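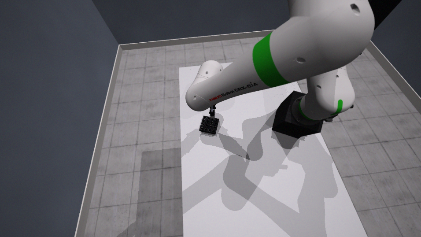

Lendside Members' Board
Section: Policy and Procedure
Topic: Proposed change to the equipment loan period

Posted by N_Marchal (Lending Policy Office)
12 September 2025

Members are invited to comment on the draft revision of Section 3 of the Lending Terms. Under the present terms, any item in the general catalog may be kept for 21 days and renewed once. The draft reduces the first loan to 13 days for items in the high-demand group and leaves the renewal as it stands. The general catalog now holds 2,143 items, of which 720 would fall into the high-demand group. These are chiefly carpet cleaners, pressure washers, sewing machines, folding tables and the larger garden tools.

Comments posted in this thread will be attached to the paper that goes before the board. Please refer to the clause number where possible.

Nadège Marchal

Posted by plosetti_branch

The Plosetti branch supports clause 3.2 as drafted. Our waiting list for the carpet cleaners was longer this February than at any time since the branch opened, and most of the machines on loan were kept for the full period. A carpet cleaner is generally needed for a weekend. We would ask, however, that the branch be allowed to add or remove items from the high-demand group without waiting for the yearly review.

Posted by A.Texier

I wish to record an objection to clause 3.2. The draft treats a sewing machine in the same way as a pressure washer, and members do not use them in the same way. A person making curtains or altering a suit works in the evenings, over several weeks. Thirteen days and one renewal will not be enough for many of those who borrow from Ustby, where the sewing group meets every other week.

I also note that clause 3.4 does not say whether the renewal is for 13 days or for 21. The two readings produce very different results.

Albane Texier
Ustby

Posted by N_Marchal (Lending Policy Office)

Ms. Texier is correct that clause 3.4 is unclear. The intention was that the renewal would match the first loan, and the wording will be corrected in the next draft. The point on sewing machines has been noted.

Posted by rdelaunay

With respect to the previous objection, I do not believe that sewing machines should be exempt. I have had a reservation in place for the overlocker since early spring and have yet to receive it. If one member may keep it for six weeks, every other member goes without. Those who sew regularly over many weeks might reasonably consider buying a machine.

Posted by A.Texier

The purpose of the library, as set out in its own Section 1, is to lend to members who cannot or do not wish to buy. I do not think the suggestion that they buy is a proper answer to a question about loan periods.

Posted by rdelaunay

I accept the point on Section 1 and withdraw the last sentence of my post. The rest stands.

Posted by coman_desk

A procedural question from the Coman desk. Clause 3.6 provides that late fees begin on the day after the due date, but we are closed for part of each week. Members who find the door locked on the due date should not be charged. The current terms contain a sentence to this effect – it appears to have been dropped from the draft.

Posted by N_Marchal (Lending Policy Office)

The sentence was removed in error and will be restored. Thank you.

Posted by M. Gilbert

May I suggest a middle course on 3.2: keep the shorter first loan for all high-demand items, but allow a second renewal where no other member has placed a reservation. Ms. Texier's group would be able to finish its work in quiet months, and Mr. Delaunay's reservation would still take priority.

Maëlys Gilbert

Posted by A.Texier

I could support that wording, provided that the member is told of a reservation at least three days before the due date.

Posted by plosetti_branch

The branch would find three days' notice difficult. Reservations are often placed by telephone on the due date itself.

Posted by N_Marchal (Lending Policy Office)

Ms. Gilbert's proposal will be put to the board as an alternative to clause 3.2, with both views on the notice period recorded. Comments on the remaining clauses are still welcome.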